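Search this site Go

About Brurier Laundry

Brurier is a self-service and service-wash laundry with front-loading machines, open seven days a week. Heledd Jenkins took over the lease in May, six years after starting here on the service-wash counter, and Jinfeng Cao looks after the machines. The shop was called Genside Wash before that and some customers still use the old name.

Most of what comes through the door is ordinary household washing. We also do tea towels, aprons and cloths for cafés nearby, and bedding for two guest houses on the Skovis road.
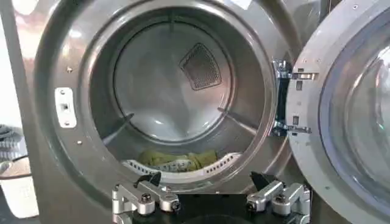 Service washes are weighed at the counter and given a numbered ticket. Each customer's things are washed alone, never mixed with another bag. Please empty pockets and tie up anything with long straps. If you want something kept out of the dryer, put it in a separate bag and tell us, as we can't always tell from the label.

The door of a front loader is where most trouble starts. A sock caught in the rim can stop the latch closing, and small cloths sit low in the drum where they are easy to miss. We ask everyone to feel right round the inside before they leave. Cloths left behind are kept for 30 days in the basket by the counter.

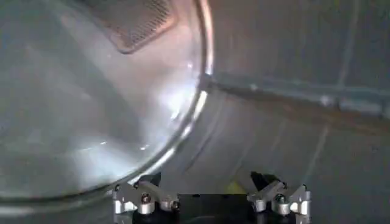

Shen wrote to us that the old shop never checked the drums between customers, and asked whether we do. Yes. Whoever is on shift looks into every machine when a load comes out, and again at closing. The inside of each drum is wiped down at the end of the day and the doors are left open overnight so the air can get in.

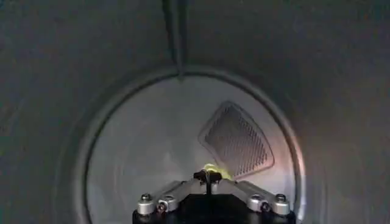
Bigger jobs on the machines are done on Sunday evenings, after the last wash at 6. Jinfeng keeps a notebook for each washer with the date of every belt, seal and hose. If a machine is making a noise you don't like, tell the counter and we will move your load to another one.
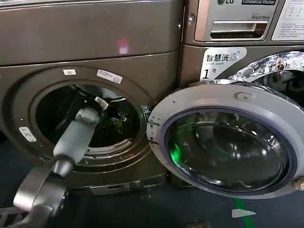 Prices and contact

A service wash is ready the next working day if it reaches us before noon. Duvets take two days. Regular trade customers get 20 per cent off and are billed monthly. Ring the shop on extension 1361 for trade accounts, or ask for Heledd at the counter.

Last updated: September 16, 2021

Filed under: About us, Service wash, Trade laundry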